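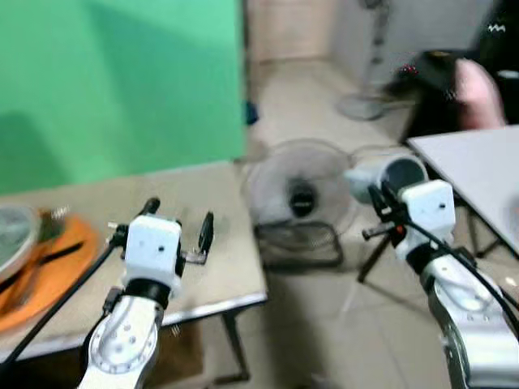 Wednesday, workshop, started 9.20

Sound first today, while the building was still quiet. The river room is meant to feel as if you've walked in under a bridge, and at the moment it feels as if you've walked into a cupboard with a tap running. I moved the two rear speakers up to head height and turned them to face the wall, which Tkachuk suggested weeks ago and I ignored. Much better! The water now seems to come from somewhere behind you and you can't point at it. I owe him a cake.

Levels for whoever sets up next: front pair at 40, rear pair at 61, and leave the low rumble alone. It's tempting to push it up, but the panel with the ferry timetable starts to buzz in its slot and then that's all you can hear. I've put a strip of felt along the bottom edge and it still does it a bit. Needs a proper fix before Virkenlow see it.

10.45. Ran the bell cue with the doors open and shut. With them open you can hear the bell from the ticket desk, and we did promise the front of house people that you wouldn't. Doors shut, fine. So either the doors stay shut (hopeless with pushchairs) or the bell moves to the far end by the lock-keeper's hut. I'm for moving it. The cable will reach if we go along the skirting and don't do anything fancy round the corner.

The script for the lock-keeper is still too long. I read it out loud with the timer going and got bored of my own voice, which is a bad sign. The part about the frozen winter is lovely — keep every word — but the explanation of tolls has to go or be turned into something the children do. Idea: give each family a handful of wooden tokens at the door and make them pay to get through the gate. Then the toll explains itself and he can get on with the story. Lev Zhuravel thinks the tokens will all go home in pockets. Probably true. If we cut them from the offcuts in the store it hardly matters, we've got bags of the stuff.

Lunch, late.

13.30. Smells. I opened the new pots from Birnberg with the window up. Tar is very good, properly ropey and dark. Wet wool is nice too, though Lev said it reminded him of his school cloakroom and had to go and stand in the corridor. The one labelled river mud is horrible, and I mean horrible in a way that isn't fun. I diluted it 2 to 50 with the plain base and it's now a sort of damp-garden smell that I could live with. Left a card of it in the hut with the lid half on, to see what it's like in the morning. Please don't move it. Please also don't wear it home on your sleeve like I did last time.

14.40. Lighting. The lantern flicker is on the Endex controller now and it behaves, apart from one thing: when the fade to night finishes, the lanterns all dip together for a moment, like someone leaning on a switch. I tried a longer fade and it still happens, only later. Tried swapping the order of the last two cues and it went away, but then the moon comes up before the sun has gone down. Quite pretty, to be fair. Not what the river did. I've saved both versions, the moon one has "wrong" in the title so we don't use it by mistake.

Also the gobo for the water ripple is in back to front. You wouldn't notice unless you knew, and now I've written it down we'll all notice.

16.00. Walked the whole route as if I were six, which mostly means crouching and touching things. Findings: the rope handrail is too high in the tunnel bit, there's a splinter on the left side of the gate (sanded it), and the peephole with the otter in it is perfect. I'd have stayed at the otter all afternoon. We should think about where the queue for it goes, it's right in the narrow part and the grown-ups will be stuck behind with nothing to look at. Could we hang one of the old maps there? The reproduction one, with the funny fish.

Left over for tomorrow: bell cable, buzzing panel, cut down tolls, ask Tkachuk if the Endex has an update we've missed, sniff the mud card. Lev has the key to the paint store and is in from ten.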